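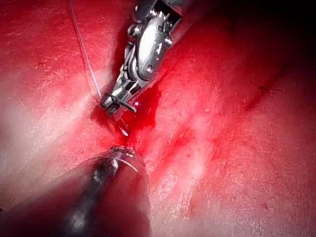
How do you keep the jaws of a wristed robotic instrument from fraying the thread when you're practicing stitches on the bench?

Hold the suture by the part you plan to trim away, and save the firm grip for the needle. Jaws with ridges on the inside are lovely for keeping a curved needle from rolling, but those same ridges will chew a fine thread if you clamp down on it in the middle and pull. If you must take hold of the working length, close gently, move it where it needs to go, and let go again.

That question comes to our workshop page more than any other, so I've put it first this time, and the rest of these tips follow in no special order. They're for people who look after a practice bench and the instruments on it. Anything used in a real operating room belongs to the hospital's own rules and the maker's instructions, and nothing on this page should be read as replacing either one.

Watch the thread, since you can't feel it

On many systems your hands get little or no sense of pull, and new folks snap thread after thread before their eyes learn the job. Look for the point where the slack goes out of the line and the material under it starts to pucker. Stop there. Eetu Valtonen, who taught me at the Lutusness bench, used to have us tie a whole row of knots in old sponge without tearing it – my first row looked like something the dog had been at, but it got better!

Keep the needle tip in sight

Our house rule is that the needle doesn't move unless the person moving it can see it. If the other instrument is in the way, shift that one first and leave the needle parked. Count needles out when you start and count them back in before anybody wipes down the bench. We write both numbers in the log in pen, and a missing needle stops the session until it's found.

Be kind to the wrist

All those little cables and pulleys hate dried-on gunk. Wipe the outside down as soon as you've finished, follow the cleaning sheet that came with the instrument, and never poke at a cable with a pin or a paper clip (I've seen it done, and it was a sad afternoon). Before the next use, move each joint through its full range slowly and look for frayed strands or jaws that don't meet evenly. If anything catches, tag it and put it on the repair shelf.

Practice tools stay practice tools

Paint a band of color on the handling end of every bench-only instrument, put the same color on its box, and store the lot in a separate cupboard with its own key. At Cullinane we went with bright yellow, and drawer 11 is the only place those boxes live. A tool that has crossed over to the practice side doesn't go back.

Write down the lives

Many of these instruments are good for a set number of uses. Keep to the maker's number, even when the thing still seems to run sweetly, and note each use on the same day. Carys Hughes redid our log sheet in December with a wider column for remarks, and people have been filling it in ever since – ask at the Wukbridge desk if you'd like a copy.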